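Materials and Making, Unit 4: Why metals shine, bend and ring
Handout to go with the second lecture

Last time we got as far as the idea that a metal is a crowd of atoms sharing their outer electrons. If that felt a bit abstract, good news: this week we get to use it, and it explains a surprising amount of what is in your kitchen drawer.

Start with bending. In a salt crystal, every particle has a fixed neighbour of the opposite charge. Push one row along by a single place and like charges meet, they repel, and the crystal splits. In a metal the shared electrons don't much mind which atom sits next to which, so a row can slide along and the whole thing still holds together. A paper clip bends and a sugar lump snaps!

Now for the part I love. The rows don't slide all at once. Every metal is full of small faults called dislocations, places where a row of atoms simply stops part way through, and it is these faults that travel. Think of moving a heavy rug by making a ruck at one end and pushing the ruck across the floor. Far less effort than dragging the lot. 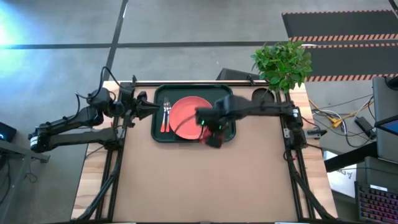 Bend the metal again and again and the faults begin to tangle, a bit like traffic at a junction, and each one gets in the way of the next. We call this work hardening. Try it with a bit of soft copper wire: the first bend is easy, the fifth is noticeably stiffer (please do try this at home, it only takes a minute). Heat the wire well and let it cool, and the tangles sort themselves out. That is annealing, and smiths were doing it thousands of years before anyone had heard of an atom.

The Zultton workshop notes in your reading pack have a nice worked case. A strip of copper was tested soft and then again after cold rolling. Read pages 2 to 5 and skip the appendix unless you enjoy tables.

On to shine. Light is a wave that pushes electrons to and fro. In a metal the shared electrons are free to answer that push straight away, and as they move they send the light back out again. Very little gets through, even when the layer is thin. A silver film 300 nanometres thick already makes a perfectly good mirror, and you could stack hundreds of those in the thickness of a postcard.

Polishing matters too. A rough surface has the same electrons doing the same job, but it throws the light off in all directions and looks grey. A curved polished surface keeps its reflections and bends them out of shape. The inside of a spoon's bowl turns your face upside down, the back leaves it the right way up and shrinks it. 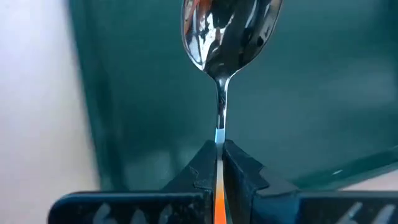

Why does gold look yellow when silver doesn't?
Gold takes in some of the blue light that lands on it and sends back most of the red and yellow. Silver sends back nearly all the colours we can see, so it looks white.

Before next time:
Read the Nostmont chapter on alloys, at least as far as the section on bronze.
Find two metal objects at home, tap them gently and write down how long each one rings.
Bring a paper clip. Bring a spare as well - the first one won't survive.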